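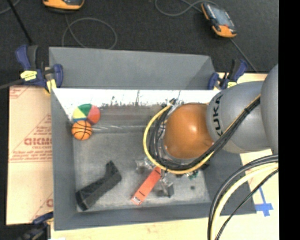 3.2 회색 통과 물건 고르기

솔직히 말하면 이 연구에서 제일 오래 붙잡고 있었던 건 통계가 아니라 통에 뭘 넣을까 하는 문제였다. 앞 절에서 말한 것처럼 나는 사람들이 '잡동사니 통'을 어떻게 채우고 비우는지가 궁금했고, 그러려면 일단 그럴듯한 잡동사니가 있어야 했다. 그런데 잡동사니라는 게 막상 일부러 모으려고 하면 참 어색해진다. 처음에 내가 골라 온 물건들은 색깔도 크기도 너무 얌전해서, 동료가 보더니 문구점 진열대 같다고 했다. (맞는 말이라 좀 분했다.)

그래서 방법을 바꿨다. Illby 주민센터의 나눔 선반과 Keogh 창고 정리 행사에서 나온 물건을 통째로 받아 와서, 깨지거나 날카로운 것만 빼고 전부 목록에 올렸다. 이렇게 모인 게 284점이다. 이 목록을 앞으로 Iltard 목록이라고 부르겠다. 이름에 깊은 뜻은 없고, 처음 저장한 폴더 이름이 그랬다.

목록은 모양을 기준으로 나눴다. 공처럼 구르는 것, 상자처럼 각이 잡힌 것, 길쭉한 것, 그리고 꺾이거나 튀어나온 데가 있어서 어디에 넣어도 애매한 것. 마지막 부류가 의외로 골칫거리이면서 제일 재미있었다! 그림 1의 왼쪽 아래에 놓인 검은 물건이 딱 그런 경우인데, 몸통은 길고 네모난데 한쪽 끝이 위로 꺾여 있다. 이런 건 벽에 붙여도 틈이 남고, 가운데 두면 옆자리까지 잡아먹는다. 반대로 좁고 긴 주황빛 빨간 상자 같은 건 어디든 쓱 들어갈 것 같지만, 비스듬히 누우면 사정이 꽤 달라진다.

그림 1. 회색 통 안의 물건들. 왼쪽 위 구석에 공 두 개가 맞닿아 있고, 아래쪽으로 좁은 상자와 꺾인 모양의 검은 물건이 비스듬히 놓여 있다.

공 얘기도 안 할 수가 없다. 나는 공이 통 안을 마구 굴러다녀서 기록을 다 망칠 줄 알았다. 예비 관찰을 해 보니 걱정한 만큼은 아니었고, 공은 대체로 구석으로 가서 거기 머물렀다. 그림 1에서도 여러 색이 섞인 비치볼 무늬 공이 다른 공과 나란히 구석에 있다. 이걸 나는 메모에 '구석 효과'라고 적어 두었는데, 조건을 제대로 통제한 관찰은 아니니까 여기서는 인상 정도로만 남겨 둔다.

통은 Ultovov 수납 시리즈의 회색 직사각형 통으로 통일했다. 색 있는 통도 써 봤지만 물건 윤곽을 기록지에 옮겨 그릴 때 눈이 너무 피곤했다. 한 회차에는 목록에서 무작위로 뽑은 20점을 썼고, 참가자는 이걸 자기 마음대로 통에 담았다. 담는 순서나 시간에는 제한을 두지 않았다. 집에서 정리할 때 초시계를 켜 놓는 사람은 별로 없을 테니까. 한 번 담는 데 보통 약 4분이 걸렸고, 다 담은 뒤에는 위에서 내려다본 배치를 기록지에 그렸다.

기록할 때는 평가자 2명이 따로 그린 다음 맞춰 보았다. 제일 자주 갈린 부분은 '기대어 있음'과 '그냥 닿아 있음'의 구분이었다. 나중에는 윗물건을 들어 올렸을 때 아랫물건이 움직이면 '기대어 있음'으로 치기로 정했다. 8월에 모은 초기 기록은 이 규칙이 생기기 전 것이라 전부 다시 그렸고, 그래도 판단이 안 서는 경우는 '불명'으로 두고 3.3절의 접촉 분석에서 뺐다.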